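Jerura Laundry Notes

README, last touched Sat 12 November

Hi! I'm Loredana Bortolotti, and I keep these notes on loading and emptying front-loading washers. There are 629 entries so far, most of them short, a few of them me rambling about socks (sorry). I started in August with a plain text file and it grew.

What's in an entry

Each one has the load, the drum and a comment. I write down colors the way I'd say them out loud, so "bright yellow" and "shiny black" are both fine. Mixed loads get the tag "mixed" – please don't invent new tags!
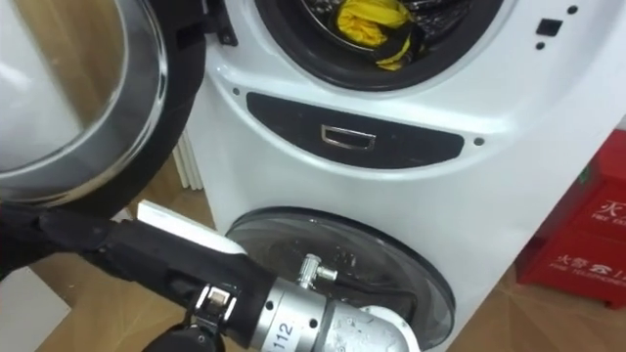

Upper drum, door open: yellow cloth at the front, dark fabric piled in with it.

For machines with two openings, use "upper" and "lower" in the drum column. I had "top" and "bottom" at first and kept confusing them with shelves, so 411 old rows still need changing.

Machine parts get their own column: gasket, latch, button, slot, door glass. If you can't tell what something does, put "unsure" and move on.
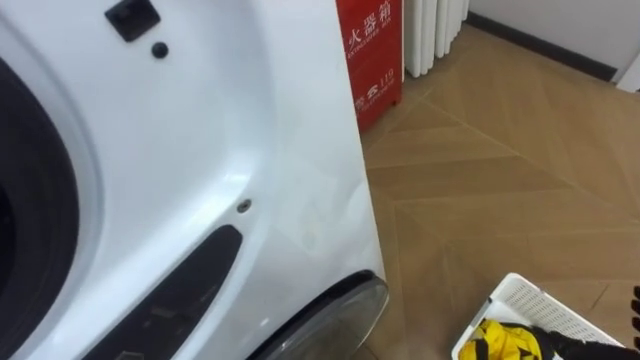

Known gaps

Hardly any towels. Delicates are missing too – I'll get to them.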